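Speaker notes: waiting for the second series of Urnar
Talk for the evening group, 21 minutes with questions

Start when the door is closed. Say good evening, say my name, say that I will speak slowly and that they may stop me.

Opening. Ask who has seen all of the first series. Then ask who has seen it twice. Do not ask who has seen it three times, last year this took too long.

For those who are new: Urnar is a science fiction series about a ferry which travels between two moons. The ferry is called the Cele. The captain is Zinditz, and in the first series she loses her licence in episode one and gets it back in the last episode. Do not tell more of the plot. Some people here have only begun.

First point, the trailer. It is short and there is almost no speech in it. We hear the horn of the Cele, then Zinditz says "Count them again", then the title. My opinion is that the passengers are the subject of the new series. In the first series the passenger number was always on the wall behind the captain, and it was always 2,818. In the trailer the wall shows 2,651. I think this is the most important thing we have been given. (Write both numbers on the board. Write them large, the back row complained.)

Pause here. Let them do the subtraction by themselves.

Second point, the new companion. The part is called Clukier and he is a ticket inspector. We see him for a very short time, on a staircase, and he carries the old blue lamp from episode four. Possible explanations:
- he found the lamp on the lower deck
- he is the boy from episode four, grown up
- the props department had only one lamp
I prefer the second. Say that I prefer it, but say also that the ages do not fit very well.

Third point, the music. Play the old theme, then the new one. The new one is slower and the flute is gone. I miss the flute. Ask if others miss it. If the loudspeaker does not work, do not sing.

Fourth point, how a long wait changes the viewers. When a series comes every year, we watch it and we talk about it in the same week. When it stays away, we begin to write the missing parts ourselves. Our own forum has 794 threads on Urnar and most of them were opened after the first series ended. I have read many of these. Mention the long one on the engine room, and thank the author if the author is present. 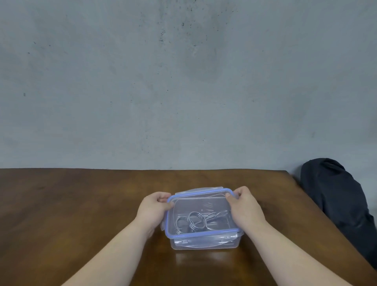
Elvira Ospina wrote to me after she read my draft, and she disagrees about the number on the wall: "You are forgetting that the crew is counted from episode six. If the trailer shows an earlier journey, the lower number is quite normal, and there is no mystery." Read this out in full. It is a good objection. My answer is that Zinditz wears the grey coat in the trailer, and she receives this coat only in the last episode.

Bheki Mabaso will probably ask about the release. Answer: in May, as far as we know, and no exact day is announced.

Questions. Repeat each question loudly before I answer it. If there are none, ask who they would like to see again from the first series, and begin with the front row.

Last thing to say: the forum thread for guesses is open until the first episode. Return the key of the projector cupboard.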